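We use cookies to make this site work better. By continuing you accept our cookie policy.

3 min read

Open offices were a mistake and I'm tired of pretending the debate is still open. Sat in one for six years. Fourth floor, 46 desks, one microwave. You learn a lot about other people's dentists.

The pitch was always collaboration. Fine. But go look at any big open floor at 10 a.m. Headphones. Everyone. People messaging the person across from them becuase talking out loud feels like shouting in church. My old manager, Ayman Hakim, used to book the only meeting room for himself all afternoon, just to write. Then he'd come out and tell us how much he loved the energy.

And it was cheap, let's say that part. No walls, no doors, 50 more people on the same lease. When Irkitix moved us across town in June they spent more on the plants than on sound panels. Nice plants. 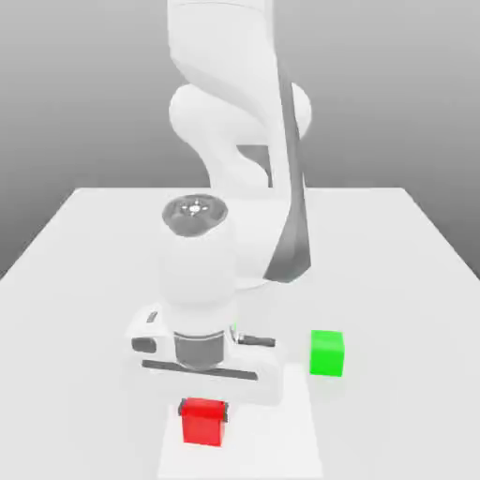
So what should a company do if it can't afford private offices?

Put up some doors. A few small rooms, first come first served, no booking app, no glass. Add a quiet half and a loud half and mean it, with the phones on the loud side. Most of the misery goes away right there.

I know the counter argument. Qusai Khoury, who sat behind me, says he learned the whole job by overhearing it. I beleive him. New people do pick things up that way. But he also took his laptop down to the stairwell every time a deadline got close, and so did I, and it was crowded down there.

Give people a door. They'll open it when they want company. Mine stays open most mornings now, closed after lunch.

Get essays like this one in your inbox. Sign up for our newsletter.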